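Mutholm food bank group moves to monthly text giving

The Mutholm Food Fund has replaced its yearly email appeal with a monthly text message, and the switch has brought in 1,117 small gifts in its first 3 months. Last year's email drive, which ran for the same length of time, ended with 111.

The group covers Mutholm and Jonditz and pays for groceries at six pantries. Supporters who sign up get one text a month, sent at 10 a.m., with a short note on what the pantries need and a link to give. The lowest amount on the page is $6. Anyone can stop the messages by replying with a single word.

The texts are handled by Monden, a mailing firm, under a one-year contract that began in March. The Wijesinghe Foundation is paying the setup cost and the message fees for that year, so gifts made through the link go straight to groceries. After that the fund will have to pay the fees itself – it has not said how much it expects them to be.

Sign-ups are open on the fund's website and, through June, in person at the Jonditz office from noon to 4 p.m. The paper form asks for a name, a cell phone number and a ZIP code. A first text should arrive the following month.

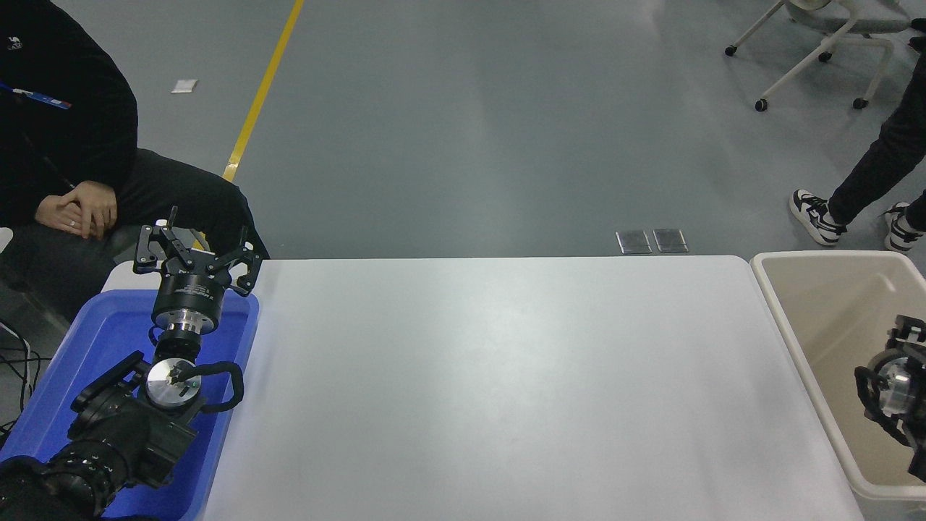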